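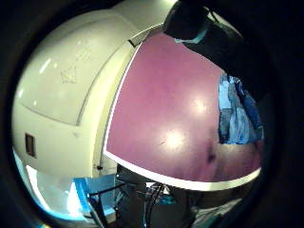 Off-white housing, molded triangle on the panel.

Prukia Audio Boards > Recordings and Mastering > Wakita "Lisau" – 2026 remaster vs. original

lowshelf_204
Posted Aug 5, 2026
Has anyone compared the new Lisau remaster with the first CD? I matched levels on the opening track and the remaster still sounds flat on top. The rimshots in the second verse have lost their attack. My files are straight from the label store, 24-bit. Bass is fuller below 80 Hz, and the organ is easier to follow. I can't tell if the change comes from a different tape or just from limiting.

dubplate_tom
Limiting. Load both into an editor and look at the kick. On the CD the peaks vary from bar to bar. On the remaster they all stop at the same level.

riddimclerk
Flat peaks don't settle it. The liner notes say the transfer came from the Giannakopoulos reels, and those were already compressed at the mixdown. The first CD was cut from a safety copy with a treble boost. Some of what you are calling attack is EQ.

dubplate_tom
Then the quiet passages should match once you undo the EQ, and they don't. The dub version on track 4 has a spring reverb tail that drops away on the CD. On the remaster it hangs at nearly the same volume until the fade. That is gain being added after the fact. 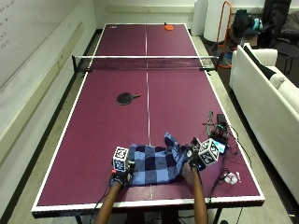

I ran the same check on the B-side material and got the same result, except for the melodica cut, which looks untouched. My guess is that one came from a separate session tape.

lowshelf_204
The melodica cut is the one I like best on the new set, so that fits. Is the vinyl from the same master?

riddimclerk
Separate cut, according to the sleeve. I have had it since January. Side two runs long, so the level is low, but the rimshots are all there. I still disagree about the reverb tail – tape hiss on the reels is higher, and it masks the end of the decay. Try a high-pass filter before you compare.

dubplate_tom
Tried it at 80 Hz and again higher up. Tail is still 4 dB hotter than the CD at the same point. I'll accept a different tape, but somebody also put a limiter on it.

offbeat_skank
You are both comparing the stereo mixes. The mono single of the title track is on the bonus disc with no processing that I can hear. Use that as the reference and post the numbers.

lowshelf_204
Ordered the bonus disc. I'll post waveforms when it gets here.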